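Two-arm table clearing rig, part 3: hands, cables, first trash runs

October 2026. Bheki Makhubela, Gallthorpe shared workshop

Parts 1 and 2 covered the frame and the power box. Go read those first if your arms aren't bolted down yet. This one is the fiddly part, getting both arms to pick junk off a table without yanking their own cables out.

What you need

2 arms, already mounted and homed
a table the arms can reach over, any height you can match
desk mat, dark, matte, big as you can get
cable sleeve, zip ties, the reusable kind
a hex key set that isn't rounded off (ask me how long I fought with the workshop one)
trash. real trash, from the kitchen bin if you have to, rinsed

Step 1. Mat down first

Bare wood threw glare into the head camera all morning. Put the mat down, tape the corners underneath. Not on top, fingers catch the tape. Push it flush to the arm side and leave a strip of bare table at the back for the stuff that stays put.

Step 2. Cables

Biggest time sink of the whole build. Park both arms with the fingers up. Leave a loop at the elbow, a fist and a bit wide. Now drive the wrist to both ends of its turn by hand, power OFF, and watch the loop. Goes tight anywhere, give it more. Drags on the table edge, too much, take some back. Tie it at the shoulder only. I tied mine at the wrist too the first time and it pulled a connector at full twist. New connector, whole evening gone.

Do left and right seperately. They're mirrored but the connectors exit differently on mine so the loops came out different lengths.

Step 3. Set the grip

Start with force way down. Close on something soft, step it up till the thing lifts and stays lifted. Write the number down. Mine ended up at 261 on the Wurnamix board for wrappers, same for both sides. That number means nothing on another board so don't copy it, find your own.

Fingertips: check the two tips meet. If one leads, thin stuff like foil just folds over and slides out. Loosen the tip screw, close the hand gently, retighten while closed. Nosipho Coetzee showed me that one, I'd been doing it open and eyeballing it.

Step 4. Sort the table into keep and toss

Before any run, decide out loud what's trash. Sounds silly. Do it. Three of us at the workshop had three different answers about a paper cup. We keep a list in the Nkosi log sheet, one column keep, one column toss, filled in before anyone touches the start button.

Spread of stuff matters more than amount. You want something thin and crinkly, something that rolls, something see-through, and something that should NOT get picked up. Ours is food. Tomatoes are great, you find out fast if your grip is off.

Step 5. Slow run

Speed at the lowest setting. One hand on the stop. Other people stay on their side of the room, and keep feet out from under the arms. Wrapper first, one arm only, other one parked.

Watch for these:
arm reaches across its own centerline, elbow swings wide. Move the item, fix reach later
fingers hit the mat. Raise the floor height in settings a hair, try again
item pinched but tips over the table edge. Fine, just note which side

Cans last. They scoot.

Tomatoes, cups and a can on the table, foil wrapper off it:

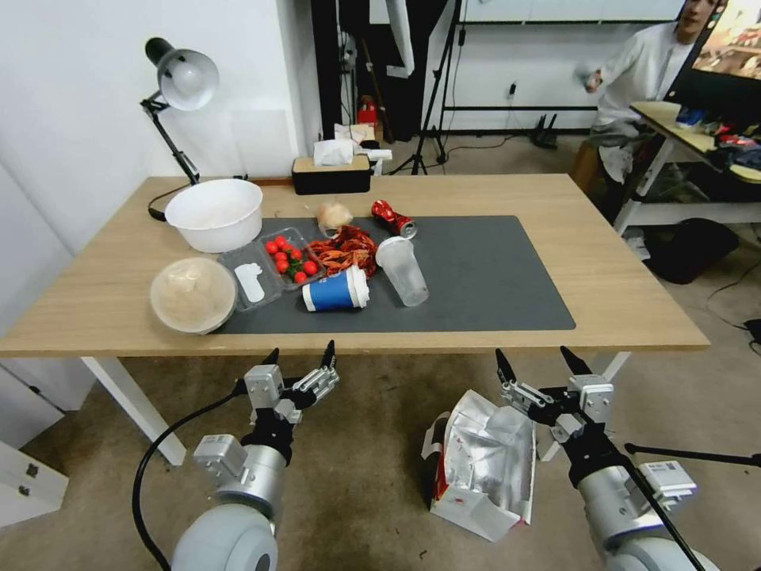
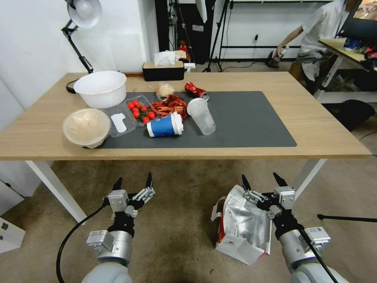

Step 6. Log it and reset

After every try write item, which arm, got it or dropped it. Dropped on the floor counts as dropped even if it was on the way to the bin, we argued about this and that's the rule now. Then put everything back more or less how it was, doesn't need to be exact. If it's too exact you end up tuning for one layout and the next person sets the cups down differently and it all falls apart.

Check the cable loops between runs. Every run. They creep.

If an arm stops mid move and the light goes solid, power down, wait, home it again. Don't push it by hand with power on. If it does it twice in the same spot it's the cable, go back to step 2.

Still to fix: bin position. It's too far right for the left arm and handing over between arms is not something I've got working. Gutdale sell a low bin bracket that might fit the table leg, havent ordered it yet. Part 4 in November, covers the bin and the handover if I get that far. Settings file is in the shared folder under rig, take a copy, don't edit mine.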